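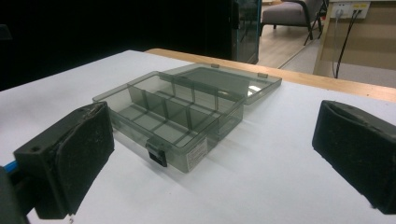

By September the sweet peas at Brisov have gone to straw, and I find I love them more then than I ever did in June, when everybody else was admiring them. The pods rattle, the mornings smell of bonfires, and there is seed to be saved before it flings itself into the hedge. I dry mine on newspaper for a good fortnight and then sort them by colour, and a hinged plastic box with two rows of little compartments suits the job beautifully, especially a smoky see-through one, as too much light does seed no favours.

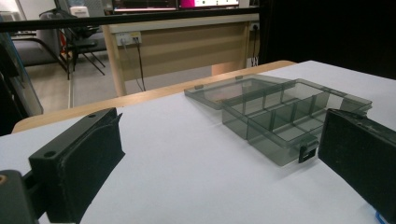
My favourite is still Damus, a small maroon thing with a scent that fills the kitchen, though I have a soft spot for Groen as well (cream, with a greenish edge, and terribly slow to get going). I sow both in October, 4 seeds to a pot, and leave them in the cold frame with the lid propped on mild days.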